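About Stovirell

Stovirell is a small-parcel snack service. We buy individually wrapped snacks in case quantities, break the cases down, and repack the contents as mixed assortments for offices, waiting rooms, guest rooms and households. The company operates from one packing site in Skalcombe and sells through this website only.

What we handle

The range is limited to dry, shelf-stable goods in sealed single portions: crackers, cookies, grain and oat bars, pressed snacks, and small sweets. We do not handle chilled goods, glass jars, or anything that has to be cut or weighed after the case is opened. Every portion leaves us in the wrapper it came in.

The current list holds 648 lines. A line is one product in one portion size, so the same cracker in two sizes is counted twice. Lines are added in October and removed whenever a supplier changes the wrapper dimensions enough to affect the tray layout.

How an assortment is planned

Assortments are laid out by hand before they are added to the list. Portions are placed on a table and grouped by wrapper type first, flavor second. Foil pouches, clear bags and paper-look wrappers behave differently under load, and a layout that ignores this will arrive with crushed corners. A ribbed white plastic organizer tray stands next to the goods during planning, and a layout is accepted when all portions fit with the rim clear.

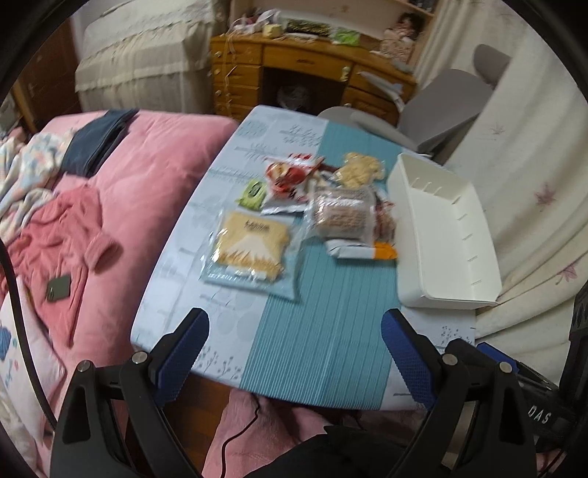 Tray rules

The same rules apply to home trays and to the larger office trays:

Bags with round or brittle contents go in last and stay on top.
Bars stand on the long edge, seam to the wall of the tray.
Flat pouches are filed upright, like index cards. They are never stacked more than 7 deep.
Anything in a second clear sleeve stays in the sleeve.
Small packets fill the gaps at the open end.

Customers who decant our boxes into their own trays can use the same order. A straight-sided tray works better than a basket with sloped sides, where bars slide down and lift whatever is above them.

Portion checks

Each portion is picked up and looked at on both faces before it is packed. The check covers the end seals, the corners, the date code and the position of the contents. Clear packaging is the easiest to check. Opaque foil is checked by light pressure along the seal only; squeezing the middle of the pouch breaks the contents and shows nothing useful.

A pouch with a lot of empty film above the food is normal for several of our flat products. The film is folded behind the portion at packing, without a crease across the seal. Pouches are held by the sides for this check, so that the seals and the whole front remain in view.
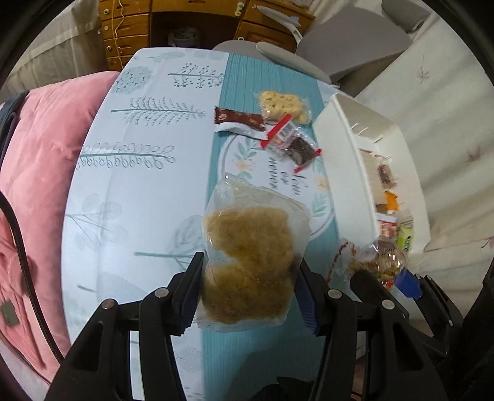

Broken pieces inside a sealed portion are not treated as a fault unless more than half of the portion is affected. Open seals, punctures and unreadable date codes are always treated as faults. Rejected portions are logged by line and returned to the supplier as credit claims.

Assortment series

Kurka is the household series. It is packed flat, fits a standard letter-height parcel locker, and contains crackers, cookies and bars in mixed wrappers. The contents change with the stock list.

Akbulut is the office series. It ships with a reusable tray and is refilled on a fixed interval chosen by the customer. Refills are sent without a tray and follow the same layout, so the old tray can be loaded from left to right in the order the portions come out of the box.

Both series are available without nuts in the ingredient list. We repack sealed portions only, but we do not control the suppliers' production lines and make no allergen claims beyond what is printed on each wrapper.

Storage and dispatch

Stock is held in the dark, off the floor, and rotated by date code. The minimum remaining shelf life at dispatch is 2 months. Orders of up to 500 portions are dispatched as parcels. Larger orders go on a pallet and need a delivery address with ground-level access — please state this in the order notes.

Contact

Use the order form for stock questions and the returns form for damaged goods. Include the line number printed on the packing slip and keep the wrapper until the claim is closed.

Page last revised 31 August 2023.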